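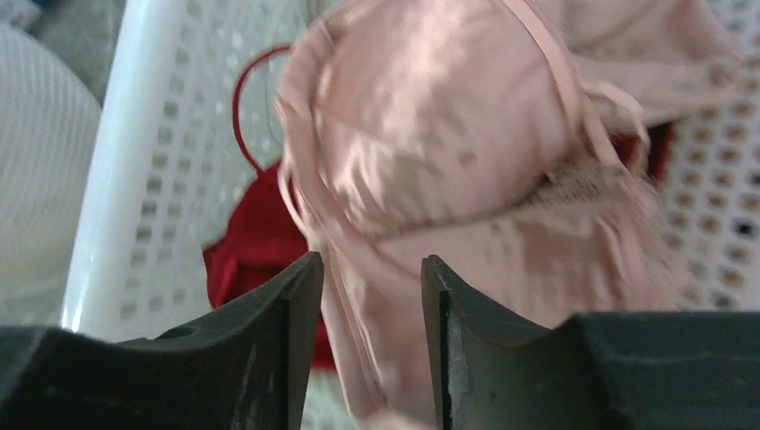

薄桃色がかった、白っぽい布のひだ

ベンチの端から

ゴールキーパーの控えという仕事には、椅子がついてくる。給料はたいしたことがないが、椅子だけは必ずある。ウステックFCの本拠地の椅子は背もたれが青い樹脂で、右端から二つめが私の席だった。右端は保冷箱の席である。保冷箱のほうが先に入団していたので、序列としては正しい。

私はその席で60試合を見た。ピッチに立った試合の数は、契約書のどこを読んでも書いていないが、ゼロである。クラブの会計の人が一度、試合出場手当の欄を空白にすべきか横線を引くべきかで悩んでいるのを見かけたので、横線にしてくださいと言っておいた。空白だと、これから何か書かれるように見える。

控えのキーパーが試合に出るには、正キーパーに何かが起きなければならない。だから私は、正キーパーの健康について、家族でもちょっと持たないような関心を持っていた。彼がくしゃみをすると顔を上げた。階段で片手に袋を持っているのを見ると、もう一方の手が手すりにかかっているか確かめた。願っていたわけではない。願っていたわけではないと毎週自分に言い聞かせる程度には、願っていた。

ところが彼は丈夫だった。食あたりの季節に同じ鍋からよそって、私だけが寝込んだ。チームが雪の中で練習して全員が風邪をひいたときも、彼は鼻の頭を赤くしただけで、翌日には一人で元気に壁にボールを当てていた。性格もいい。試合が終わるたびに私のところへ来て、準備ありがとうな、と言って握手をする。向こうの手袋は泥だらけで、こちらの手袋は新品である。握手のあと、私の右手だけに少し泥がつく。それが私の一週間の汚れのすべてだった。

手袋はトーマスというメーカーのものを使っていた。指の背に芯が入っていて、掌は白い。箱には「最後の一センチのために」と書いてある。私はその最後の一センチに、まだ一度も出会っていなかった。ただし手入れは誰よりも丁寧だった。試合前に水で湿らせ、掌を合わせてこすり、前半の終わりに乾いてきたらまた湿らせる。後半の途中でもう一度湿らせる。試合が終わると洗って陰干しにする。ボールには触らない。 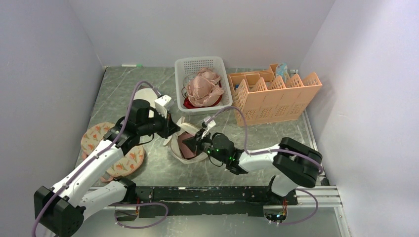 花柄のスリッパと白いボウル、その上に伸びる白いアーム

カップ戦の二回戦で、ミルニアへ行くことになった。

ミルニアは一つ上のリーグのクラブで、スタジアムには4,000人入る。うちのスタンドは、犬を連れた人が犬を隣の席に座らせても誰にも文句を言われない規模なので、バスの中はだいぶ浮かれていた。スクノヴァウを出たのが水曜の朝で、峠の手前で運転手が道を間違え、牧場の門の前で切り返した。牛がこちらを見ていた。右サイドの若いのが、あの牛のほうがうちの監督より視野が広いと言い、監督は一番前の席で、聞こえているぞと言った。振り向きはしなかったから、若いのの説はある程度正しかったのかもしれない。

監督は几帳面な人で、相手の映像を四試合ぶん見て、全員に紙を一枚ずつ配った。左サイドバックの紙には、相手の右のウイングが中に切れ込むときの足の運びが細かく描いてあった。センターフォワードの紙には矢印が多すぎて、本人は縦にして見るのか横にして見るのか最後まで決められずにいた。私の紙には「準備」と書いてあった。裏も見たが、裏には何もなかった。字はきれいだった。

試合は夜だった。照明がついて、芝が妙に青く、入場者数は2,288人と放送された。うちの応援はその隅のほうで、横断幕を上下逆に張り、前半の半ばに気づいて直した。

前半は向こうが攻め、こちらが蹴り返した。正キーパーは三つ止めた。一つは胸、一つは指先、もう一つは本人もどこに当たったかわからない顔をしていた。私は立って拍手をした。控えのキーパーは、正キーパーのいいプレーに真っ先に拍手をすることになっている。同じ仕事をしているから、どれだけ難しかったかがわかる。わかったうえで手袋のまま拍手をすると、ぽふぽふという、座布団を叩くような音がする。

後半が始まってすぐ、こぼれ球をセンターフォワードが膝で入れた。紙の矢印には膝は出てこない。監督は喜んだあと、紙を見た。

一点を守るために、監督は動いた。疲れた者を下げ、元気な者を入れ、また下げた。気前のいい人ではないのに、その晩にかぎって交代枠を祝儀のようにばらまいた。最後の一枠を使ったとき、私は保冷箱の上で指を折った。それから監督を見た。監督は満足そうだった。私の仕事はそこで法的に終わったのだが、誰も気づかなかったので、そのまま座っていた。手袋も湿らせておいた。習慣である。

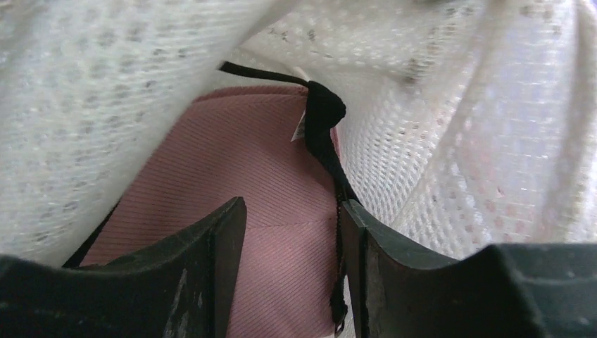 交代枠を使い切ったあとにキーパーが退場になったら、控えのキーパーは出られるのか。

枠が残っていなければ出られない。ピッチに残っている選手の誰かがキーパーの服を着てゴールに入り、チームは一人少ないまま試合を続ける。

後半の75分を少し過ぎたところで起きたのが、それだった。

相手のフォワードが裏へ抜け、正キーパーが飛び出し、かわされ、そして、あの善良な男が、相手のシャツの背中をつかんだ。つかんだというより、知り合いを呼び止めるような手つきだった。ペナルティーエリアの中である。ボールに行っていないことは、向こう正面の売店からでも見えたと思う。主審は笛を吹き、点を指さし、それから赤いほうを出した。

私は立ち上がった。60試合ぶんの反射神経だから速かった。上着を脱ぎ、すね当てを叩き、脚を二回上げたところで、第四の審判員がゆっくり首を振った。気の毒そうな首の振り方で、この人も日ごろ椅子に座ることの多い仕事だから、何か通じるものがあったのかもしれない。

監督が振り返った。初めて私をちゃんと見た気がする。
「枠は」
「ありません」
「一つも」
「さっき最後のを」
監督は紙を裏返した。裏には何もなかった。

誰が入るかは、ピッチの上でほとんどもう決まっていた。左サイドバックが手を挙げていたのである。なぜおまえが、と聞かれて、子供のころ妹とやってたから、と答えたそうだ。妹さんは当時五歳だったと後で聞いた。

彼がベンチの前まで走ってきたので、私は予備のキーパーシャツを渡し、それから手袋を外した。湿り具合は完璧だった。あんなに完璧に湿った手袋を、私はあとにも先にも知らない。彼は左右を逆にはめ、私が直してやった。
「コツは」と彼が言った。
私は幼いころからキーパーをやっていて、専門書も読み、講習も受け、言えることはいくらでもあった。相手の軸足を見ろ、早く動くな、体を大きく見せろ、助走の角度が、と頭の中で行列を作っているあいだに、主審が急げと言った。
「寒かったら掌をこするといい」と私は言った。

彼は本当に掌をこすった。ゴールの真ん中に立って、こすりながら、動かなかった。相手は右へ跳ぶか左へ跳ぶか見きわめるつもりで助走をゆるめ、向こうが動かないのでさらにゆるめ、しまいに散歩の人のようになって、真ん中に蹴った。ボールは掌に当たった。最後の一センチどころか、顔の真ん前である。

うちの横断幕がまた上下逆になった。今度は喜びのせいだった。

ロッカールームへ下がらされる正キーパーは通路の口からそれを見ていて、両手で顔を覆って泣いていた。私は拍手をした。素手の拍手は音がよく出る。

そのまま終わればよかったのだが、サッカーには追加時間というものがあり、そこで追いつかれた。コーナーキックを左サイドバックが拳で殴ろうとして、うちのセンターバックの後頭部を殴った。ボールはその横を通って入った。センターバックは立ち上がって、怒らずに、誰だ、と聞いた。脳のほうは大丈夫だった。誰が殴ったのか知りたかっただけである。

延長戦になった。

そこで第四の審判員が、さっきとは別の顔で歩いてきた。この大会の規定では、延長に入ると交代が一人だけ追加で認められる、と言う。監督は知っていたふりをした。私は知っていた。大会規定は冊子になっていて、椅子に長く座る人間はたいてい読んでいる。

監督が私を見た。この晩、二度めである。私はもう上着を脱いでいた。ところが、監督の目は私を通り越してゴールのほうへ行き、左サイドバックに止まった。左サイドバックは相手の応援席に向かって、私の手袋で手を振っていた。うちの応援が、できたばかりの彼の歌を歌っていた。妹も出てくる歌だった。
「あいつ、乗ってるな」と監督が言った。
「乗っていますね」
「替えにくいな」
「キーパーは私ですが」
「わかってる。で、今、左サイドバックがいない」

私は監督の顔を見て、冗談かどうか調べた。冗談の場合、この人は右の眉が上がる。両方とも、まっすぐだった。右サイドの若いのが脚をつって芝に寝ており、ほかに残っている控えはいなかった。保冷箱はいたが、登録されていなかった。
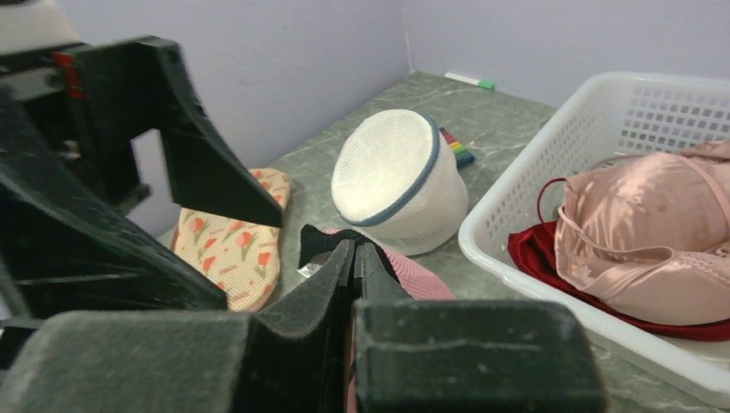

フィールドプレーヤーとして出るには、フィールドプレーヤーの服がいる。シャツは、血がついたときのために用意してある番号だけの予備があった。パンツは下がった選手のを借りた。困ったのは靴下である。うちのフィールドの靴下は黒で、キーパーのは黄色い。用具係は鞄を逆さにして、片方しか出てこないと言った。写真にあるのも黒い布で、たぶん靴下なのだろうが、折れた柔らかい縁が黒い爪の先にかぶさって、ちょうどつまみ上げられているように見える。あの晩の用具係の手つきもこんなふうだった。二本の指の先だけで黒いのを持ち、体からできるだけ離して、私のほうへ差し出した。もう片方は、寝ている若いのの足から抜いた。温かかった。左右で長さが違い、右は膝の下まで来て、左はすね当ての途中で力尽きた。テープで留めようとしたら白いのしかなく、靴下の上に巻くテープは靴下と同じ色でなければならないので、用具係が黒いのを探しに行き、私は片足で待った。冊子に書いてあるのだ。読まなければよかったと思ったのは、このときだけである。

そういうわけで私は、長い控えの末に、左サイドバックとしてデビューした。

ピッチというものは、広い。ベンチから見ているぶんには平たい板のようだが、入ってみると向こう側のタッチラインは外国である。私は白い線をまたぐとき、芝に触って指を額に当てた。やろうと決めてあったのだ。ただ、決めてあったのはゴール前でやることだったので、線審が邪魔そうにした。

最初の一分で、相手の右のウイングが中に切れ込んできた。足の運びは例の紙に描いてあったはずで、その紙は左サイドバックが持っており、左サイドバックはゴールにいた。私は両手を広げて前に出た。キーパーの距離の詰め方である。体を大きく見せた。ウイングは一瞬、かなり戸惑った。戸惑ってくれたおかげで味方が戻り、ボールは外に出た。監督が叫んだ。
「手を下ろせ」

スローインは私の番だった。ここには自信があった。手を使うのだから。キーパーの肩で、腰の入ったいい投げ方をして、ボールは味方の頭を越え、相手の頭も越え、ちょうど誰もいないあたりで二回弾んだ。そして笛が鳴った。足が上がっていたという。キーパーがボールを遠くへ投げるときは足が上がるものだ。副審にそう説明したら、あなたはキーパーですかと聞かれた。答えようがなかった。

延長の前半はそれでも何も入らなかった。私はボールに四回触り、そのうち一度は味方に渡った。息が上がった。控えのキーパーはよく練習をするが、走る練習はゴールの幅くらいしかしない。ハーフの切れ目に水を飲みに行くと、私の席には脚をつった若いのが裸足で座っていた。
「足、寒いっす」と彼は言った。
それは私のせいなので、保冷箱から足を離せと言ってやった。

後半に、私の側から上がったクロスで点を取られた。言い訳をすれば、私は飛んだのである。クロスが上がった瞬間、体が勝手に正しい動きをした。落下点を読み、一歩引き、踏み切って、両手をそろえて高く伸ばした。タイミングは申し分なかった。空中で、自分が今何者であるかを思い出し、手を引っこめた。ボールは、さっきまで私の手があったところを通っていった。

左サイドバックのほうは飛ばなかった。ゴールの真ん中で掌をこすっていた。さっきはそれで止まったので、彼なりの理論ができていたのだろう。

二対一で負けた。ミルニアの選手たちは礼儀正しく、向こうのキーパーは私のところへも来て握手をした。手袋は泥だらけだった。こちらは素手だったから、いつもより多くついた。

帰りのバスで、左サイドバックが手袋を返しにきた。掌に丸い跡がついていた。ペナルティーキックの跡だという。彼は跡を見せながら、これ、もらえませんか、と言った。私は箱の文句をもう一度思い出し、それから値段を思い出し、断った。彼は、じゃあ来週だけ貸してください、妹に見せるんで、と言った。妹さんはもう結婚しているらしい。貸した。

正キーパーは一番うしろの席で、みんなに謝ってまわった疲れで眠っていた。出場停止は一試合。つまり次の試合、うちのゴールは空いている。私は峠のあたりでそのことに気づいて、眠れなくなった。

前の席で監督が紙に何か書いていた。一枚ずつ、いつもの、きれいな字だった。朝の牧場のところで運転手がまた同じ道に入り、切り返しているあいだに、監督は通路を歩いてきて、私に一枚よこした。相手のウイングの足の運びが、細かく描いてあった。

「左、案外いけるんじゃないか」と監督は言った。

私は紙を裏返した。裏にも矢印があった。外は暗くて、牛がいたかどうかはわからない。とりあえず、手袋は誰に貸したんだったかと考えながら、靴下を片方脱いだ。借りたほうの、長いやつである。若いのに返しに行くと、彼はもう寝ていたので、膝の上に置いてきた。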